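4. Connecting the Prokier desk lamp and charger to power

Please read this section before you plug in anything. The steps are the same for the Prokier lamp alone and for the lamp with the Bai charging base.

4.1 Choosing the power strip

A power strip with its own switch is recommended. With the switch you can cut the power to all devices of the desk in one movement, and the small adapters do not stay on during the night.

1. Read the rating on the label of each adapter. The lamp uses 12 W and the charging base uses 20 W.
2. Add the values of all other devices which you want to connect. In our test room the lamp, the base, a monitor and a small printer came to 715 W together.
3. Compare the sum with the limit of your power strip. The sum must stay under the limit.
4. Put the strip on a flat and dry place where you can reach the switch with the hand.
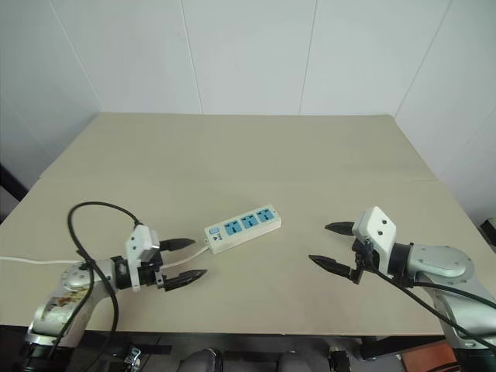 Jae-in So wrote to us that step 2 took too long, and that it is enough to look for the one device with a heater inside, as a laser printer or a foot warmer. I keep the full addition in this manual, but the remark is good. If you have such a device, connect it directly to the wall outlet and leave it out of the sum.

Caution: Do not connect one power strip to another power strip.

Caution: Do not cover the strip with paper, cloth or a carpet.

4.2 First start

1. Set the switch of the strip to off.
2. Push the adapter of the lamp completely into the outlet. It must not move when you touch it.
3. Connect the round plug to the foot of the lamp.
4. Set the switch of the strip to on. The lamp makes one short blink.
5. Press the key on the lamp for two seconds. The light starts at the low level, which is 500 lux on the desk.

Note: If the lamp blinks again and again, the round plug is not fully inside. Switch off, push the plug and repeat from step 4.

4.3 Guiding the cable

The cable of the strip should go to the side of the desk or to the back, never over the place where your knees are. Make a wide curve. A sharp bend can damage the wires inside the cable after some months.
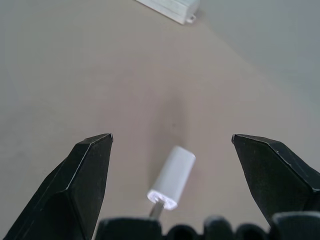 If you use the Ilow cable clips, clean the desk edge first with a dry cloth and press each clip for 20 seconds. Wait one hour before you hang the cable in it. Leave a little free length near the adapter, so that the lamp can be turned without pulling.

Note: The clips of the older Jindenura set are too narrow for this cable. Please do not force them.

4.4 Before you continue

Switch off the strip before you attach the arm extension. The attaching is explained in section 5.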